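Notes to go with the Horkon visit, for those who came and those who couldn't

12 shares | 3 comments

First of all, thank you to everybody who made it onto the coach for Fri 10 April, and for being so patient at the reception desk while they sorted out our badges. I promised I would write up the afternoon properly, partly because it comes into the second half of the module and partly because a few of you told me on the way home that you'd stopped taking notes once the demonstrations began (I had too, if it comes to that!). So what follows is my own scribble, tidied up, with a few questions for you to think about before we next meet.

We began in the long room with Wayne Hartley, who gave us the history of the place. Horkon started out doing packing lines for the Brolberg biscuit works, and the old Brolberg arm is still bolted to the floor by the door. It could do one thing. It picked up a tin, turned it and put it down, and it did that all day long with the tins arriving in exactly the same spot each time. Do remember this arm, because I shall keep coming back to it. In the lecture on fixed automation we said that a great deal of the cleverness lives in the surroundings: the guides, the stops, the conveyor that brings everything to the same place. Take those away and the arm is helpless.

Then we moved through to the household side, and I think that's where most of you woke up. A kitchen is a dreadful place for a robot. Things get moved, plates slide under other plates, somebody leaves a towel where the tray was yesterday. Wayne told us the team had gone through 4,000 practice attempts at simple kitchen jobs over the winter, and that they keep the failures as carefully as the successes. I'd like you to think about why anyone would bother keeping a failure. We'll spend a good part of the seminar on it.

A word on how an attempt is set up, as one or two of you asked. Before each one the worktop is laid out, and the layout is changed a little from the last. For the fruit job they do 300 with the plate on one side and 300 with it on the other, and the lighting is altered as they go. Compare that with Brolberg, where all the effort went into making sure nothing ever changed at all. If you write only one thing in the margin of your reading this week, make it that.

Iraklis Tsolakis took over after tea and talked about grippers, which I could have listened to until supper. His main point was that a small gripper with two fingers is a compromise. It's easy to control and easy to mend, and it gets into narrow places, but it has to come at an object from a sensible direction or it simply pushes the thing away. Round things are a nuisance. Soft things are a different nuisance. He also said that working from above is often the kindest approach on a crowded surface, though the body of the machine can then get in the way of its own view, and somebody has to decide where to put the camera. The Athanasiadis chapter in your reading pack is good on this (start at the section on reach, and don't worry about the algebra on the first go).

Questions for the seminar:

1. Which parts of an ordinary kitchen could you sensibly fix in place to help a robot, and which would the people living there refuse to have fixed?

2. Toy food is used for much of the practice. What is the machine spared by that, and what does it miss?

3. The Matberg report, which is in the same pack, argues for testing in real homes from the start. Do you agree, after what you heard from Iraklis? 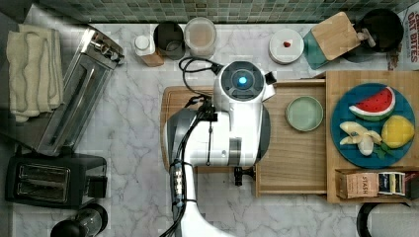
Wayne Hartley wrote back when I sent him a draft of these notes, and asked me to add that the tidy attempts teach them very little. "If I were your students," he went on, "I'd look at how much stuff is left out on the worktop. We used to clear everything away first, and then wonder why it went to pieces in a real house."

I'm very glad to have that in writing, as it answers a good half of question 1 for you. Please bring a page on any 2 of the questions, handwritten is fine. The Horkon people have kindly said they'd have a smaller group back in August, so do let me know if you'd like your name put down.

3 comments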